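Household Chores Project, progress report for September
Prepared for Koskela by Lenni Nurmi, Testutdale site

Summary

The question we were funded to look at is whether a two-finger gripper can do ordinary household chores well enough to be worth building a product around. The short answer for this period is that it can do parts of some chores. Folding is further along than we expected in the spring plan, and picking flat things up off flat surfaces is further behind. We are on budget and one task behind schedule.

Work done

Data collection went on through the whole period. People do each chore by hand using the held grippers, and the recordings are used to train the arm at Wulturside. We now have 734 usable recordings. The target for the end of the period was met, but the mix is uneven. Too many are folding and too few are floor work.

Most of the trouble on the table tasks comes down to the first grab. A thin cloth lying flat gives the fingers very little to close on, and if the approach is a little high they close on air. Shiny surfaces are the other problem. Pale wood with a strong reflection on it looks different from one angle to the next, and the arm's estimate of where the surface is gets worse when the bright patch falls between the fingers.
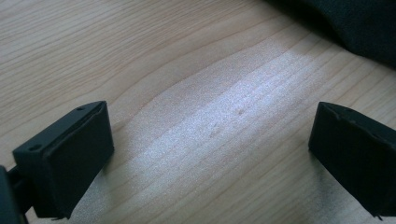
We tried two fixes for this. The first was to record the same task under more kinds of light, which helped a good deal. The second was a matte cover over the table. That worked too, but we dropped it. Nobody at home is going to cover a table so that a machine can fold pants on it, and results on the cover did not carry over to bare wood.

On the arm itself, the folding task was run 20 times with clothes it had not been trained on. It finished 17 of them. Two of the misses were bad first grabs and one was a sleeve that got folded under and stayed there. A run counts as finished if the item ends up folded and flat enough to stack. We did not score neatness, and some of the 17 would not pass in a store.

Time is the weak point. A person folds the same item in a few seconds. The arm takes well over a minute, most of it spent stopping to look again before each grab. Fonel has offered a faster version of the control software and we plan to try it next period.

Floor tasks

Rugs were added at Koskela's request. The task is to take hold of a corner, lift it, and either straighten the rug or turn it back so the floor can be swept. Corners turned out to be easier than the middle of an edge, as there are two sides to line up on. A thick border also gives the fingers more to pinch than the rug itself does. 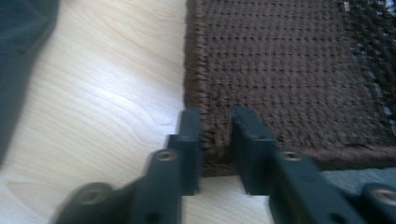
The arm has done 10 runs of the rug task so far and finished 4. When it fails, it usually loses its grip partway through the lift. We think the pads are too smooth for this kind of work and have ordered a rougher set. The other issue is reach. The arm was mounted for table height and has to stretch to get to the floor, so it has less strength there. A lower mount is being made in the shop.

Clothing

The clothing recordings are all done from a chair with both hands. We settled on this after trying it standing up, when people got tired and their later recordings were sloppier. Skirts and pants are close to finished. Shirts have been started. Socks have been moved to next period, and this is the task we are behind on.

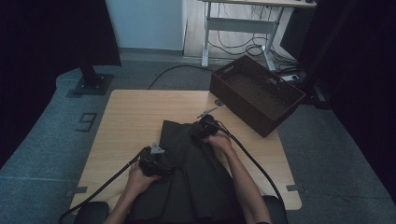
Two-handed work on a dark garment, with the basket at the far right corner of the table.

Putting the folded item into a basket is recorded as its own step. The arm can do it when the item is stiff enough to hold its shape. Lighter things come open on the way over.

Plans for next period

Fit the rough pads and the lower mount, then repeat the rug runs. Test the Fonel software on folding only. Record more floor work and stop adding to skirts and pants. Start socks.

We are not asking for any change to the budget. We would like a decision from Koskela on whether speed or range of tasks matters more for the final demonstration, as we do not have the hours to push both.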